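Handset notes: Orport 9 firmware update begins staged release

February 22, 2021

Espinoza has started sending out the second maintenance update for the Orport 9. The package is 200 MB and goes first to unlocked units, with carrier models to follow once the carriers sign off. Espinoza has not given a date for those.

The update changes how the phone handles standby. On the shipping firmware the modem woke at a fixed interval even when no account had push turned on, and owners saw the battery drop overnight with the screen off. The new build ties the wake interval to the accounts that are in use. It also brings the February security patches and a fix for the proximity sensor, which could leave the screen lit during calls if a thick screen protector was fitted.

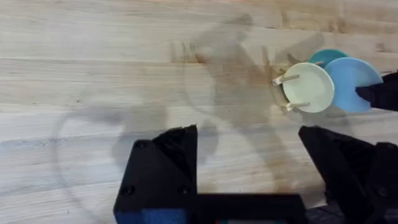 Before you install

Charge the phone to at least 38 percent. The installer checks the level and stops below that figure, but the message it shows only says "Update unavailable" and does not mention the battery. Free storage must be at least twice the size of the package, as the file is unpacked before it is applied. Phones still on the September build need the first maintenance update before this one is offered.

Rolling back is not supported. The bootloader version goes up with this release and older images will be refused - this applies to unlocked units as well.

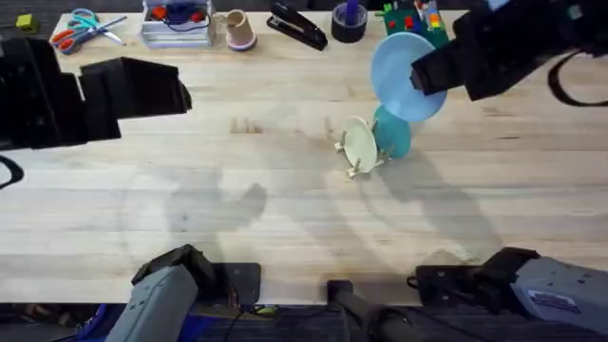

Plates in a small rack on a wooden table.

Known issues

Thiện Dương, who keeps the compatibility list for this newsletter, installed the build on 2 phones. Both completed without errors. On one of them the saved Bluetooth pairings were lost and had to be set up again. The other kept its pairings but reset the display color profile from Natural to Vivid. Neither change is listed in the release notes.

The Cultley wireless charging pad still drops to its slow mode when the phone is in the Drultthorpe folding case. Removing the case restores the normal rate. Drultthorpe says the magnet in the flap is the cause and that a revised case is planned, so no software fix should be expected.
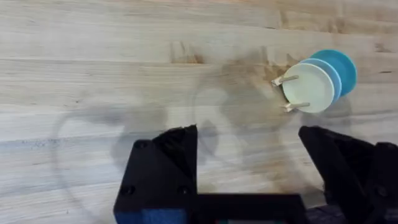 The camera app moves up one version but we found no change in image processing. The shutter delay in low light is the same as before, and the macro mode still has to be chosen by hand. Video stabilization at the highest resolution remains off, with the switch grayed out in the menu.

To check for the update by hand, open Settings, then System, then Software version, and tap the version number once. If the phone reports that it is up to date, your unit is not yet in the current stage. Clearing the updater's data does not move it forward.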